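Chapter 4
Looking After Leather

Leather is skin that has been treated so that it does not rot. It bends, it lets some air through, and it takes up water and grease. Most of the care it needs follows from those facts. The chapter deals with footwear first, then with bags, belts and harness.

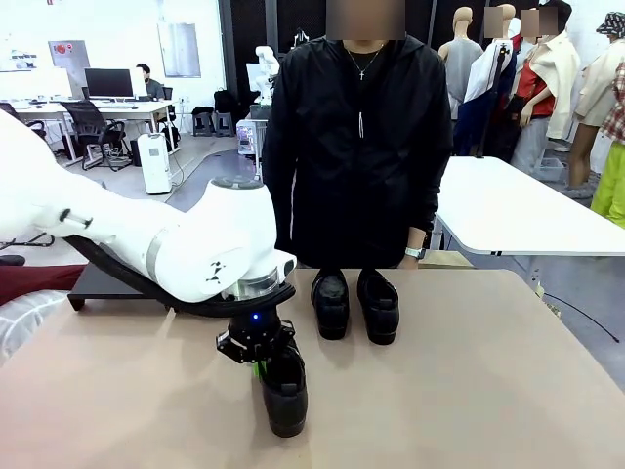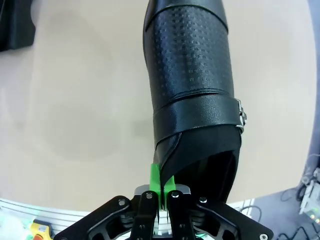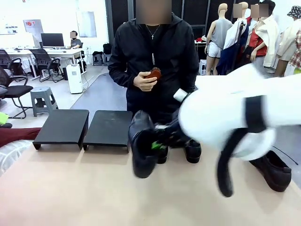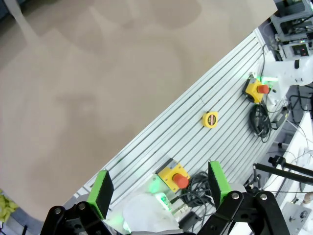 A hide is made of fibres packed closely together. Tanning fixes the fibres, and oils added afterwards let them slide past one another when the leather is bent. As the oils are lost the fibres rub and break, and the surface cracks. A crack cannot be closed again by polish, although it can be hidden for a while.

Cleaning always comes before polishing. Polish put on top of grit holds the grit in place, and the next brushing works it into the surface. Jagadeesh Poojary, who ran the repair bench at Herkireck, taught his trainees to use 2 brushes, one for dirt and one for shine, and never to swap them.

Wet leather should be dried slowly, away from fires and radiators. Paper inside the shoe takes up water and helps it keep its shape.

By the end of the chapter you should be able to:
tell full-grain leather from split leather
choose between cream, wax and oil
explain why heat damages a damp hide

4.1 From hide to leather

The oldest tanneries used bark. The Chettiar works kept its hides in pits of oak bark and water from one October to the next, turning them by hand and moving them to stronger liquor as the months went by.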